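Budgeting for handheld grippers (small workshop guide)

From the Lalel shared handbook, Equipment section. Written by Honeylyn Samonte, Lillport.

A handheld gripper is a robot's hand with a person on the other end of it. You hold it, you pick things up with it, and the recordings are used later to teach an arm the same job. I do the buying for our cloth handling work at Lillport, so this entry is mostly about money (sorry, hardware people, your page is the Linkages one!).

What to put in the budget

The gripper itself is the line everybody remembers. Then come the finger pads, and I can't say this loudly enough: buy pads! Fabric work eats them. Our first order from Drollside had three spare sets in it and I thought I was being generous. Now I plan on a new pair after up to 300 hours of folding, and I keep them in a drawer with the lid labels facing up so I can see when we're low.

Next is the stuff to practice on. T-shirts are cheap, they crease in all sorts of ways, and a dark one on a white table is easy to pick out. Get a few with prints and a few without. Thrift stores are fine.

Then there's people's time, which was bigger than the hardware in both of my budgets so far. A session here is 60 minutes, and I book a break after each one.

Buy, rent or build

Renting made sense for us at the start. Lozano does rentals by the month, and we kept one through September before I put in the purchase request. Building your own is fun if you have a printer and somebody who likes tiny screws, but price the pivots and the pads before you get excited – the plastic is the cheap part.

When to order

I order three weeks before I need anything, pads included, and I ask for the spare parts list along with the quote. If the seller can't send one, I move on to the next seller. Also check the opening width against the thickest thing you plan to grab. Hoodies caught me out on that one, and the wider fingers had to come out of next season's money. 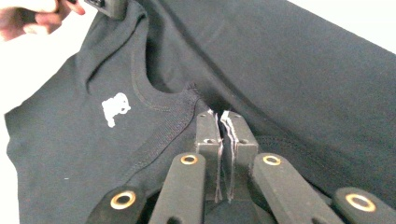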